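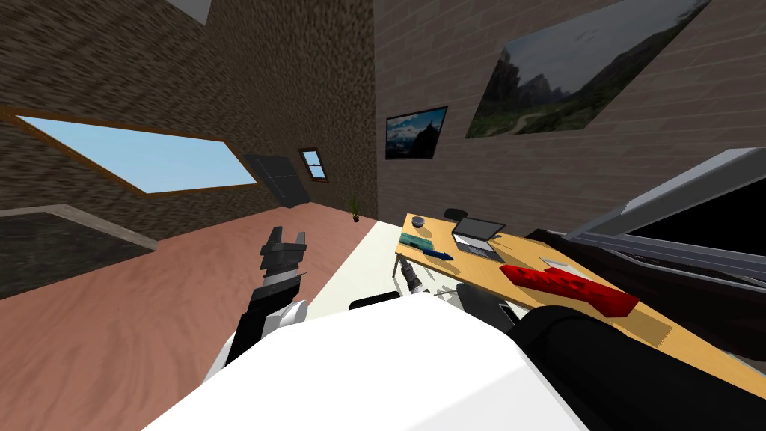

Progress report no. 2 – Mullix Sessions recording grant
February 18, 2020
Prepared by Poppy Ackroyd

**Recording**

Tracking for the Brolel album finished in December. All the drums and bass were kept from the first week. Thibault Besnard re-recorded his guitar parts on two songs after the band changed the tuning, and that used up the spare studio day in the budget.

Vocals took longer than planned. Yolotzin Barajas had a throat infection and we moved her last session back. The growled parts are done – the clean chorus on "Medrano" still needs one more take.

**Mixing**

Lachlan Matheson has sent rough mixes of every song except the closer. The band asked for less click in the kick drum and more colour in the low end. Revised mixes are due next month.

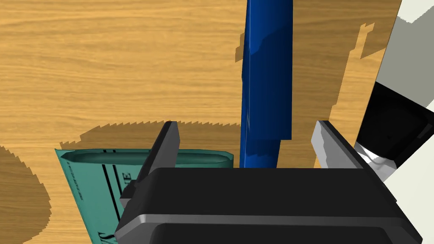

*Wooden tabletop and open gripper, computer rendering.*

**Spending**

We have spent $2000 on studio time and $1000 on mixing. The mastering money is untouched. Receipts are attached, apart from one for drum heads that the shop is reissuing.

**Release**

Flukik will press the LP. Their queue is long, so the launch show may go ahead with CDs and downloads only. The venue is holding the 21st for us and wants an answer once the masters are approved.

We are asking to move the final report back by one month.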